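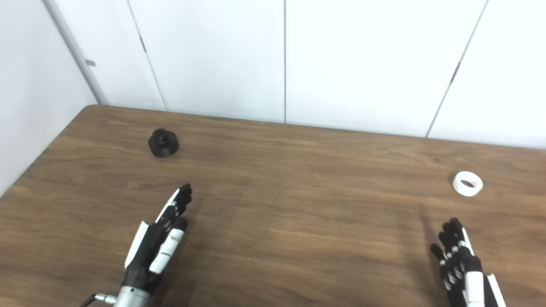
Station 2: both hands over the table, with the black part and the white ring set out.

Omow Robotics Laboratory — Handout 4, Two-Handed Handling
Issued 08/10/2023

Students will work with two small parts, one black and one white. Each group completes 50 trials and records every trial in the Uto log, including those stopped early. Read Section 3 of the Hofstetter notes before the session.
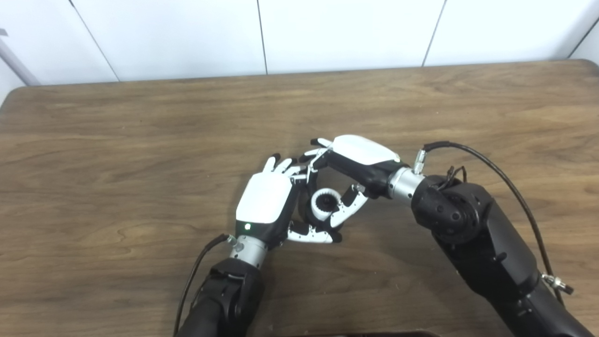 Exercise A requires both hands on one part. Bring the fingers in slowly and keep the wrist cables clear of the fingertips.

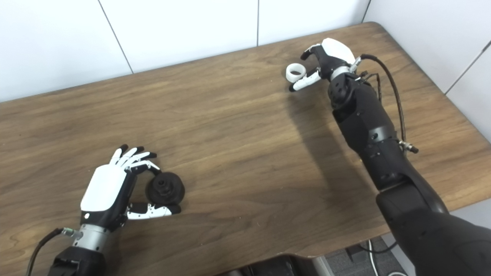
Exercise B assigns one part to each hand. Grip with the thumb and a finger only — full-hand grips are not graded. Last term's set of 682 trials is available for comparison.

Logs are due in November.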